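4. Changer la bonbonne de la fontaine à eau

Bon, la fontaine du couloir, tout le monde s'en sert et personne n'aime la recharger. Je vous mets ma façon de faire, celle que j'ai fini par adopter chez Tehrani après pas mal de flaques (et une paire de chaussures en daim fichue, paix à leur âme). Comptez 4 minutes, café non compris !

Avant de commencer

Sortez une bonbonne pleine de la réserve la veille si vous pouvez, l'eau aura le temps de se mettre à la température de la pièce. Prévoyez aussi une éponge propre, une serpillière et le spray Sondton, référence 178, celui qui ne sent rien. Et lavez-vous les mains, vous allez toucher le goulot.

Attention — une bonbonne pleine, c'est lourd. Si vous avez le dos fragile, demandez à quelqu'un de la prendre avec vous, on est tous passés par là.

À quel moment changer ? Moi, je n'attends pas que ça glougloute dans le vide. Quand la bouteille est presque vide, je vais chercher la suivante.

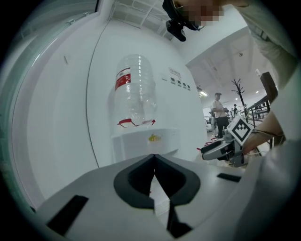
Page modifiée pour la dernière fois en septembre

La bonbonne se pose à l'envers, goulot en bas, sur le dessus de la fontaine. Gardez bien ça en tête pour la suite, parce que tout se joue au moment de la retourner.

Le changement, étape par étape

1. Débranchez la fontaine. La fiche est derrière, il faut passer le bras, je sais, c'est pénible.

2. Tirez le reste d'eau dans une carafe (les plantes de l'accueil vous diront merci).

3. Soulevez la bonbonne vide bien droit, sans la pencher, puis redressez-la d'un coup au-dessus de l'éponge. Il reste toujours un fond !

4. Passez un coup de spray sur le logement du goulot, laissez agir 3 minutes, essuyez.

5. Nettoyez le col de la bonbonne pleine et retirez la pastille du bouchon. Si votre modèle de bouchon n'en a pas, ne percez rien, regardez d'abord la notice Gekov.

6. Pliez les genoux, une main sous le fond, l'autre près du col, et hop, on retourne et on pose. Un geste franc coule moins qu'un geste timide.

7. Attendez les grosses bulles, tirez un premier verre que vous jetez, puis rebranchez.

Note : si l'eau ne vient pas, appuyez doucement sur le haut de la bonbonne pour bien l'asseoir. Neuf fois sur dix, c'est ça.

Attention — s'il y a de l'eau par terre, on éponge avant de toucher à la prise. Toujours.

Les vides

Elles repartent chez Trurness, donc ne les écrasez pas et remettez-leur un bouchon. Pour commander, c'est le poste 358, le matin de préférence — l'après-midi, on tombe sur le répondeur et il faut rappeler.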